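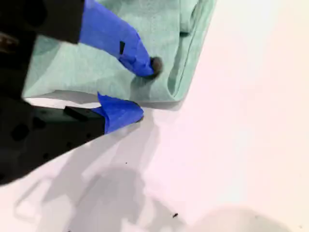

Zuletzt geändert: 16. August 2018

Werkstattbuch Flelitz, Färberei
Thema: helle Grüntöne, Knitter nach dem Bad

Heute habe ich weiter an den hellen Grüntönen gearbeitet. Im Juli waren die Ergebnisse nicht schlecht, aber der Ton wurde mir immer zu gelb, besonders am Abend unter der Lampe. Ich habe deshalb das Bad neu angesetzt, mit weniger Gelb von Matov und mit dem Blau Goko, das wir bisher nur für die Garne benutzt haben. Das Blau löst sich langsam. Man muss es zuerst mit wenig warmem Wasser zu einer Paste rühren und darf erst danach verdünnen, sonst bleiben kleine Punkte, die man später auf dem Stoff wiederfindet.

Stoff: Baumwolle Yazdani, vorgewaschen, ohne Weichspüler. Ich habe 2 Stücke vom gleichen Ballen geschnitten, eines für das Bad und eines als Vergleich. Bitte das Vergleichsstück nicht waschen, es liegt in der Schublade unter der Waage.

Das Bad hatte am Anfang 28 Grad. Ich wollte kälter beginnen, aber das Leitungswasser ist in diesen Tagen selbst schon lauwarm. Salz habe ich in zwei Portionen gegeben. Nach der zweiten Portion wurde die Farbe im Topf deutlich dunkler, auf dem Stoff sah man davon zuerst wenig. Gerührt habe ich mit dem Glasstab, der Holzlöffel hat noch Reste von dem Krapp.
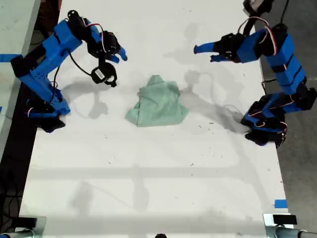 Hellgrünes Tuch, zerknittert, auf weißer Tischplatte.

Beim Spülen kam noch viel Farbe heraus, mehr als ich gedacht habe. Ich glaube, dass ich zu früh aus dem Bad genommen habe. Im Protokoll von Juli steht eine längere Zeit, aber die Zahl ist verwischt, und ich kann sie nicht sicher lesen. Wer sie noch weiß, bitte mit Bleistift nachtragen und nicht mit Filzstift.

Zum Knittern: Ich habe den Stoff in dem kleinen Topf gefärbt, und er hatte dort zu wenig Platz. In den Falten ist die Farbe nach dem Trocknen etwas stärker, man sieht feine Linien, wenn man den Stoff gegen das Fenster hält. Bügeln nimmt die Falte weg, die Linie bleibt.
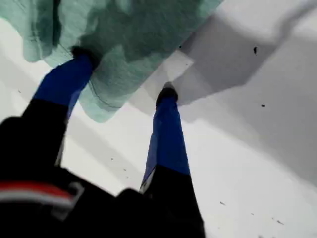
Den großen Topf konnte ich nicht nehmen, weil er noch mit der Beize für die Wolle steht. Das nächste Mal also zuerst fragen, wer welchen Topf braucht, und es an die Tafel schreiben. Vielleicht hilft auch, den Stoff vorher ganz nass zu machen und ihn dann langsam, mit einer Kante zuerst, in das Bad zu geben. Bei der Seide haben wir es immer so gemacht und hatten nie diese Linien.

Den Farbton habe ich bei Tageslicht am Nordfenster mit der Karte verglichen. Er liegt zwischen zwei Feldern, näher bei dem kühleren. Mir gefällt er so, für die Servietten würde ich ihn nehmen. Für die Vorhänge ist er wahrscheinlich zu schwach, die Sonne macht ihn noch heller.
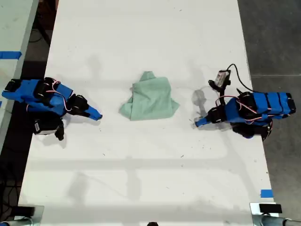
Das Tuch von oben.

Offen:
Reibprobe nass und trocken, auf weißem Baumwolllappen.
Lichtprobe, halb mit Karton abgedeckt, auf das Fensterbrett im Flur.
Bei Matov nachfragen, ob das Gelb aus der neuen Lieferung dasselbe ist. Das Pulver kommt mir feiner vor.
Goko ist fast leer, die Dose steht jetzt vorne im Regal.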